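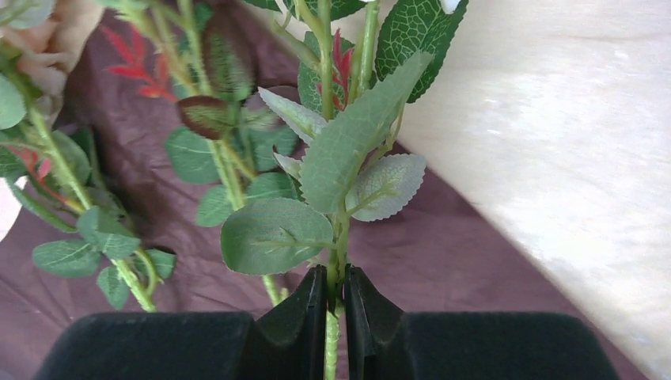
Reading time: 1 minute

30 Apr 2018
By Lucie Gill

The Plistetti artificial spray was assessed for use in reception areas, waiting rooms and other shared spaces where fresh flowers are not practical. Three stems were bought at the normal price and kept on display from October onwards.

The foliage is the strongest part of the product. The leaves feel like cloth and have toothed or scalloped edges, and the long pointed leaf carries faint veins that hold up well at close range. The undersides are paler than the upper faces, as they would be on many garden plants. A small red sprig between the two upper stems gives some relief from the green.

The plastic parts are less convincing. The ribs that support the leaves are light green to yellow-green and plainly moulded, and the joint where the branches meet the main stem is dark and uneven. Both are best turned away from the visitor, or set low in a vase with a narrow neck. The ridged lower stem grips well in sand or gravel.

Dusting took longer than expected - the small teeth on the leaves catch fibres from a cloth, and a soft brush is advised. The side branches may be bent by hand and kept their position throughout the trial.

The Landry spray, tested alongside, has a neater stem but flatter leaves. The Plistetti is recommended for displays viewed from a short distance away. It is less suitable for a desk.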